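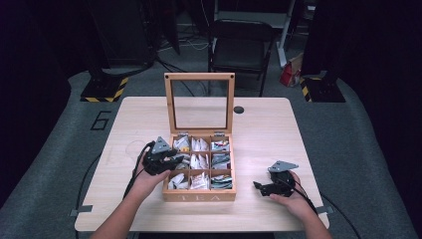
Workplace Services | Pantry and Shared Supplies

Tea box: stocking and refill notes

The nine-compartment bamboo box is now the standard container for bagged tea on our floors. It replaces the open cartons, which took up most of a shelf and let the sachets go stale. The notes below apply to every pantry in the Morikawa and Nistia buildings.

Layout. The compartments form a three-by-three grid, and sachets stand upright in their paper wrappers. Plainer white wrappers fill most of the left and middle columns, and the green, blue and grey printed ones go in the right column. Keep to this order when refilling. A mixed compartment takes longer to search and is usually overfilled by the end of the day.

Fill level. Each compartment takes 13 sachets of the standard size. A fourteenth will go in, but the wrappers crease and the first one out tends to tear. Wrapped herbal sachets from Zilness are slightly thicker; stop when the row holds itself up without being pressed. Labels should face the front, where the letters TEA are engraved.

Lid. The lid is a glass pane in a light wooden frame, on small metal hinges at the back edge. Open it fully before refilling and lower it by hand. Do not let it drop, and do not stack mugs or sugar on the glass. The contents can be checked with the lid shut, so please leave it shut between uses – paper wrappers pick up moisture and coffee odor quickly.

Placement. Set the box on a flat, dry surface at least 3 feet from the kettle or the hot water tap. Steam will lift the finish on bamboo over time and fog the pane. On tables with a cable grommet, keep the box clear of the hole so the lid does not lean on a plug.

Cleaning. Empty the box once a month. Tip out the loose tea dust, wipe the compartments with a barely damp cloth, and dry with the lid up for an hour before restocking. No soaking, no dishwasher, no spray cleaner on the inside. Glass cleaner may be used on the pane if it is applied to the cloth first.

Ordering. Tea is now bought through Holora in cases of 150 sachets, one variety to a case. The current order is 700 sachets plus whatever remains in the supply closet, and it will be reviewed in August against actual use. Varieties that have not needed a refill by then will be dropped. Requests for a different tea go on the pantry sheet, with the product name and whether it contains caffeine.

Issued 17 Mar 2022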